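Folding Notes: The Long-Rectangle Method for Mixed Loads

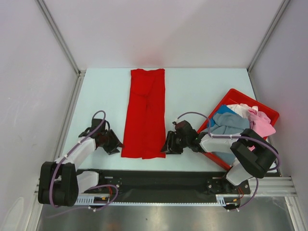
4 min read

Wulline Laundry Bulletin, 09/06/2023

The May issue covered sorting and drying. This item covers the folding station: surface, tray position, and the fold we now use as the default for mixed garment loads at the Lundlow and Whitlock sites. It replaces the square fold in section 9 of the station sheet. The square fold remains in use for towels and flat linen.

Surface

A pale, plain table is preferred. Lint and stray thread show up against it, and dark or saturated garments such as the red one in the photo have a clear outline, so an edge that has drifted out of line can be seen before the next fold is made. Patterned table covers should be removed. Padded covers should also be removed, except at stations where pressing is done on the same table. Padding grips the lower layer of cloth while the upper layer slides, and the two edges separate.

Keep the middle of the table for the garment being folded. Finished pieces go to the shelf after each stack is complete. Do not build the stack on the folding area.

Tray position

Unfolded laundry stays in a tray with raised rims, to the right of the work area. Setting the tray at an angle is acceptable and is the usual arrangement at Whitlock, where the tables are shallow. The rim keeps small items from sliding under the garment on the table. It does little for long items. A sleeve or trouser leg draped over the side, like the grey-blue piece in the photo, should be lifted back in before the tray is moved, or it will drag across the folded work.

Load the tray loosely. Garments pressed down into a tray pick up set creases within a short time, particularly lightweight cotton. A loose pile also lets the operator take one piece without pulling up its neighbors. If the pile stands well above the rim, split it between two trays.

Color order within the tray is not controlled. By the time a load reaches the table it has been washed and dried, and blue, white and pink pieces can share a tray without risk, provided everything in it is fully dry. Any damp piece goes back to the dryer. Do not leave it in the tray to air, and do not place it on top of whites.

The long-rectangle fold

1. Lay the garment face down with the top edge toward the back of the table and the bottom edge toward the operator.

2. Smooth from the center line outward with flat hands. Two passes are enough for jersey. Woven shirts need a third pass along the placket.

3. Fold one side in to the center line. Lay the sleeve straight down along the fold. If the sleeve is longer than the body, turn the cuff back up.

4. Repeat for the other side. The two folded edges should be parallel from top to bottom.

5. Smooth once more, top to bottom. The garment is now a long vertical rectangle.

6. Fold in half or in thirds, bottom edge to top, according to shelf depth.

Step 5 is the point at which the fold should be checked. Two areas need attention.

Upper middle. Cloth tends to collect a little below the shoulder line, where the sleeve layer lies over the body layer. The red garment in the photo has a slightly bunched fold near this point, along with soft creases elsewhere. Soft creases can be ignored. A bunched fold should be opened and smoothed before step 6, as it becomes a ridge once the garment is doubled over and the ridge transfers to the pieces stacked above it.

Lower edge. The layers are visible here and can be checked for alignment. A small offset between layers is normal in knitted fabric. A wide offset means one side was folded at a slant, and the operator should return to step 3.

Garments not suited to this fold

Heavy sweatshirts with hoods, lined jackets, and anything with a stiff collar are folded by the older method or hung. Very small children's garments are folded in half lengthwise only. Fitted sheets are covered in station sheet 4 and are unchanged.

Shelf use

The long rectangle folded in thirds fits the standard Hindik shelf insert with the folded edge facing out. Folded in half, it fits the deep insert only. Lundlow tried both during May and has settled on thirds. In the trial month the Lundlow station recorded 387 garments folded by the new method, with 364 accepted at first check. Most of the returns were for a ridge in the upper third, which is the fault described under step 5.

Whitlock has not yet reported. Its figures will be printed when a full month is available.

Changes to the station sheet

Section 9 has been rewritten to match the six steps above. Replace the old page and discard it. The tray loading paragraph moves from section 4 to the front of section 9 with no change in wording. Stations that have the square-fold card taped to the wall should leave it up for linen and write "linen only" across the top.

Requests for extra shelf inserts should be sent with the regular supply order.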